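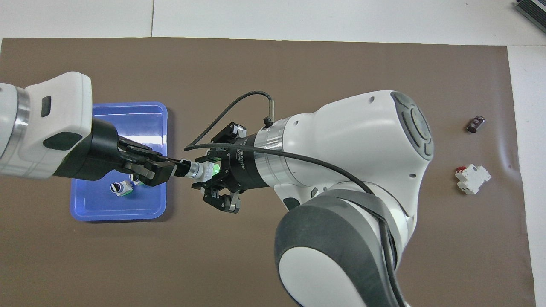
Two robotic arms at a work mat, one holding a small cylindrical component.

The heat under Lususia

District heating is an old idea with a plain method. Water is heated in one place, pumped through insulated pipes and passed through a heat exchanger in each building. What has changed in Lususia is the temperature. The network that began supplying the eastern half of the town in February sends water out at a much lower temperature than the one it replaces, and most of the engineering follows from that decision.

The old system was fed by a gas boiler house on the Nostach road. It served 858 homes, a swimming pool and the covered market, and it lost a good deal of its heat on the way. Losses from a buried pipe depend mainly on the difference between the water inside and the soil outside. Lower the supply temperature and the losses fall with it, even if the insulation stays the same.

A cooler supply also suits heat pumps, which work best when they are not asked to lift the temperature very far. The new plant, designed by Vuorinen, has 2 large heat pumps drawing on treated water from the sewage works. That water leaves the works warmer than the river all winter, and until now it was simply discharged. The gas boilers have been kept for the coldest spells and for repairs.

The difficulty lies in the buildings. A radiator sized for very hot water gives out less heat when the water is cooler. The usual answers are a larger radiator, a better insulated wall or a longer running time. Lurkitent, the company that owns the network, surveyed every block before work started and found that many radiators were already bigger than they needed to be, having been chosen before the windows were replaced. Only 27 flats needed new ones. Most of the remaining work was balancing, a slow job in which the flow through each radiator is set by hand so that those nearest the riser do not take more than their share.

Hot tap water is a separate matter. It must be kept hot enough to prevent the growth of legionella, and in large blocks with stored water a low-temperature supply may not manage this alone. Lurkitent has fitted small booster heat pumps in 7 of the taller blocks. They take heat from the network return and raise a small volume of water to the required temperature. The electricity they use is metered to the company and recovered through the standing charge, an arrangement that some tenants have questioned.

The return temperature matters as much as the supply. If water comes back too warm, the pumps have moved it round the town for little purpose and the heat pumps run less well. The new tariff therefore includes a charge linked to the return, paid by the building owner. Faulty valves are the common cause of a poor figure, and a single valve stuck open can spoil the result for a whole stairwell.

Pipe laying is now moving west, towards the older streets around the market, where the ground is crowded with water mains and telephone ducts. Trial holes are dug by hand before the route is fixed. Vuorinen has asked for night closures on two junctions, with work stopping at five in the morning - the council will take up the request at its Wednesday meeting.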